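Gulis hand, cloth folding, notebook
2 min read
2019-04-03, Eltbridge team bench

Goal today: pinch and lift on the navy fleece before we touch the fold sequence again.
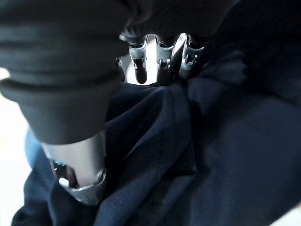 Started from the December grip settings. Too timid on thick cloth, thumb closes late and the fabric slides out. Moved thumb first, fingers after. Better.

64 tries total. 13 dropped on lift, most of those when the approach was too shallow and we only got the top of a ridge. Went deeper for the last 40 and drops nearly stopped. Have not tried thin cloth at that depth, will probly hit the table.

Sleeve on the back of the hand keeps riding up. Nerys Humphreys wants it taped, I want it sewn. Tape for now.

Grudora script still logs the thumb angle in the wrong units!! Fixed in my copy only. Whoever merges, please take mine.

Thumb got noisy near the end. Stopped, let it sit 15 min, same noise. Wikström lent us the small hex keys, they're in the top drawer, they go BACK after.

Next:
- thin t-shirt, shallow approach
- same fleece, turned inside out
- check thumb screws befor anything else
- ask Nerys for the competition rules on garment size, I have the old ones

Left the fleece on the bench, don't wash it, want the same cloth tomorow.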